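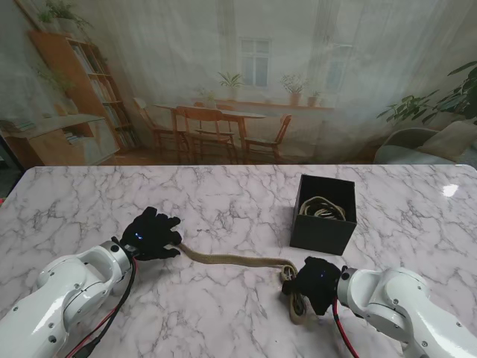
I've bought a lot of bad craft rope over the years, so when a friend started going on about the tan braided rope from Orkent I rolled my eyes a bit. Well, I'm on my third order now, so there you go!

I make plant hangers and the occasional dog leash (my sister's two dogs chew through everything), and what I want from a rope is pretty simple. It should bend without kinking and it shouldn't shed all over my sweater. This one does great on both. The braid is tight and even, it takes a knot nicely, and it lets go of one too, which matters when you change your mind as often as I do. The color is a warm sandy tan – a little yellower at night under my kitchen lamp, but pretty in daylight.

Now the complaints. The cut ends fray fast. Wrap them in tape before you do anything else, or you'll lose an inch or two like I did on my first hanger. It also has a faint feed-store smell for the first couple of days. I left mine out on the porch and it went away.

Storage took me a while to figure out. I used to hang my rope on a nail and it always ended up in one sad tangle. Now I coil it in big easy loops and drop it into an open black box, and I can pull out what I need without a fight. Just don't wind it tight around your elbow, it'll twist on you for the rest of its life.

Shipping from the Valthorpe store was quick in January, slower in spring. I'd knock off half a star for the fraying and that's all. I'm thinking about the thicker one next, for a porch swing.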